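Help wanted at Dullholm: part-time costume and prop mender for the spring show

Posted January 17, 2024

Hi! I run the wardrobe and props side of things at Dullholm, a community theater with 200 seats, one very steep staircase and more hats than any building should hold. We have a big show opening in May and I need another pair of hands, so I'm looking for someone who can sew, glue, patch and generally bring tired things back to life.

The job is 20 hours a week from now until we close, with a chance of more in the fall if the budget stretches. You'd be working mostly with me, and I'll tell you up front that I talk while I work (and sing a bit, sorry). Hours are pretty loose. I like to start early, but if you're more of an afternoon person we can sort something out, as long as you can make the fittings and the last 2 weeks of rehearsals.

So what would you be doing? Hems, mostly. Hems and zippers and buttons, and letting out jackets for actors who swore they gave me the right measurements. Then there's the prop side – chair legs, fake bread, a telephone that has to come apart on cue every night and go back together before the next one. Our stock list runs to 3,417 items, and I'd love help going through it, because I know for a fact it includes things we lent out years ago and never saw again.

You don't need a theater background! The best mender I ever worked with came from an upholstery shop and had never sat through a musical. What I do need is somebody who can run a straight seam on a home machine, doesn't mind hand sewing, and will speak up when a thing can't be fixed. If you can read a pattern, great. If you can dye fabric without turning the sink purple, even better (I can't).

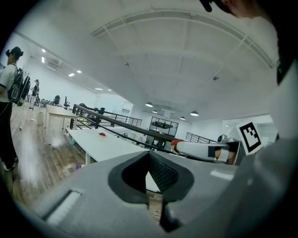

A big open room, with a long white table.

Pay is hourly and comes every other week. I'll give you the rate when you write, and it's the same for everyone on the crew. You also get two free tickets to each show and first pick when we clear out the costume racks, which is how I ended up with three velvet capes. We're a short walk from the Illov bus stop, and there's free parking behind the building if you get in before the dance classes do.

To apply, send me a note through the contact form on the Dullholm site with "Mender" in the subject line. Tell me a little about yourself and add a photo or two of something you've fixed or made. It doesn't have to be fancy – a patched pair of jeans tells me plenty. No cover letter, please, I never know what to do with them.

I'll read everything as it comes in and stop once I've found my person. If you have questions about the stairs, the hours or anything else, put them in the same note and I'll write back.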